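Skandero Foundation, Small Grants for Workforce Training
Interim report: evening classes for veterinary and surgical support staff, Carkthorpe
Prepared by Sille Hedegaard, 2020-05-10

Enrollment for the first course closed at 36, against 18 places funded. The first 18 applicants who met the entry terms were admitted and the others were placed on a list for September. Two withdrew before week three and were replaced from the list.

The wound closure unit has been taught in full. Its written test was moved back one week at the request of the tutor, Tahsin Roy, and has now been marked.

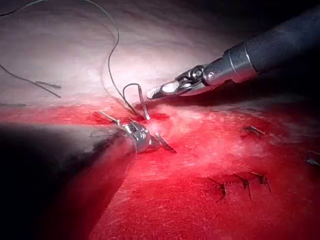 Room hire remains the largest cost. The Carkthorpe rate was fixed at 300 per term in the original budget and has not changed. Travel claims are below forecast, as most students live on the same bus line. The unspent part of the travel line is held over pending your approval to move it to printing.
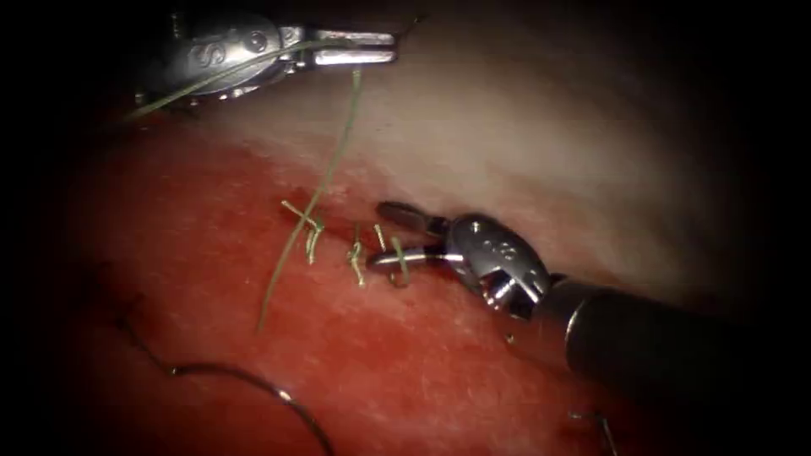

Course notes for units one to four are complete. Unit five, on stock control and record keeping, is in second draft with Sumeya Mersha. Ketilsson quoted for printing and binding; a second quote from Esent is awaited. The notes will be issued in loose-leaf form so that single pages can be replaced.
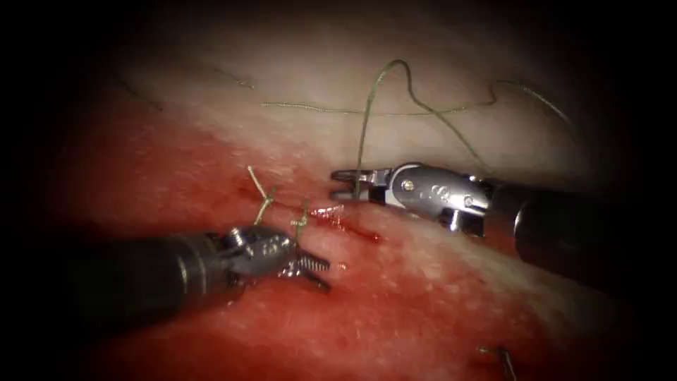 Attendance is recorded by session and held by Mikkel Zoëga. Absences were highest in the late slot, and the timetable for the next course starts half an hour earlier.

Open items:
Approval of the transfer from travel to printing.
Second printing quote.
Signed tutor contract for September (Guido Cattaneo to return).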